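September 1, 2019

Glue tests, Skosomthorpe bench. Sunday so quiet, got more done than all last week.

Hide glue first. Soaked the granules overnight, double boiler on low, thermometer kept creeping up so I had to keep lifting the pot off. Anneli says I run it too hot and she's probably right. Second batch thinner, brushed better, more open time. Label on the jar has come off again – MARK THE LID not the side.

Glued up 3 pairs of beech offcuts, 2 pairs ash. Clamped, left till after lunch. One of the ash pairs slid in the clamp, didn't notice untill it had grabbed. Scrap. Next time rub the joint and leave it alone for a minute before the clamp goes on.

Fish glue (the Nutier stuff) is easier, no heating, but it smells and Wajid complained about it last time. Will do the proper break tests once everything has had a couple of days. Hammad wants them done the same way as the January set so we can put the numbers side by side. Fine, but the January sheet has no note of how long the clamps were on. Ask Faisal, he might have it in his own book.

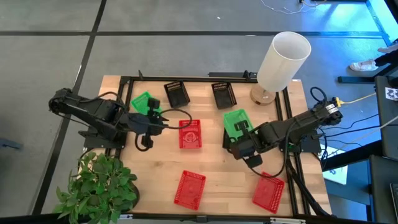
Moisture readings on the board stack: meter is drifting. Same board, same spot, two different answers in ten minutes. New battery, still drifts. Going by weight instead – sample pieces weighed to start, then again each morning, pencil the figure straight on the end grain.

Ratih's stool: front rail is loose in the left leg, old glue gone to powder. Warm water and a syringe got most of it out. Don't sand the tenon, it's already a slack fit. Shaving glued to the cheek instead, pare back tomorow.

Needed from Zeltthorpe:
– 25 brushes, cheap ones, they don't survive anyway
– greaseproof paper
– 100 grit, we're down to scraps
– lids that fit the small jars

Clamps need the dried squeeze-out scraping off the bars. My turn I think. Heater off at the wall, glue pot in the fridge, second shelf.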